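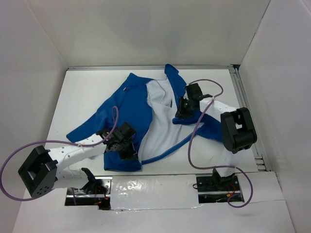

Blue garment on the white table, both arms over it.

Notebook > Field kit > Trail season

August 28, 2024
by Alper Aksoy

Back from the Custholm ridge walk with Pak-hei and my legs are still complaining. Writing this up before I forget which bits went wrong, because October is coming and Hildegard wants the route notes for the next group.

We did the long loop, 14 miles by the park map, starting from the lower gate and going clockwise. Do it clockwise! The climb is nasty either way but clockwise you get it over with in the shade, and the waterfall comes in the afternoon when you really want one. Pak-hei stopped for every bird on the marsh section (heron, something small and brown, another something small and brown) so our times are useless for planning. Hildegard, please take them with a fistful of salt.

Things to fix on the route sheet:

- The footbridge past the fern gully is closed. Detour goes left at the split boulder and comes back to the trail above the old sheepfold. Adds some 28 minutes at our pace.
- Water tap at the upper hut works but you have to lean on it. Fill up there, the next one is at the car park.
- The "viewpoint" marked on the east side is all trees now. Take it off.
- Two of the yellow posts near the marsh are down. Iraklis has the ranger station's number, can you call them?

Socks: I wore the thin ones and regret it. Two blisters, same heel. Bożena was right and I've told her so, which she enjoyed.

The GPS track dropped out in the gully again, same spot as in spring, and drew a lovely straight line through a cliff. I've patched it by hand from the paper map. Somebody should check my patch before it goes on the shared drive, I was tired and eating crackers over the keyboard.

Still to sort out: whether the group stays at the hut or goes down to the village for the night. The hut is cheaper and you wake up right by the forest, but the bunks are short and Pak-hei's feet hung out over the ladder. I'd go for the village. Iraklis says hut. Asking Bożena next, she's slept in both.

Contact the notebook keepers | Back to top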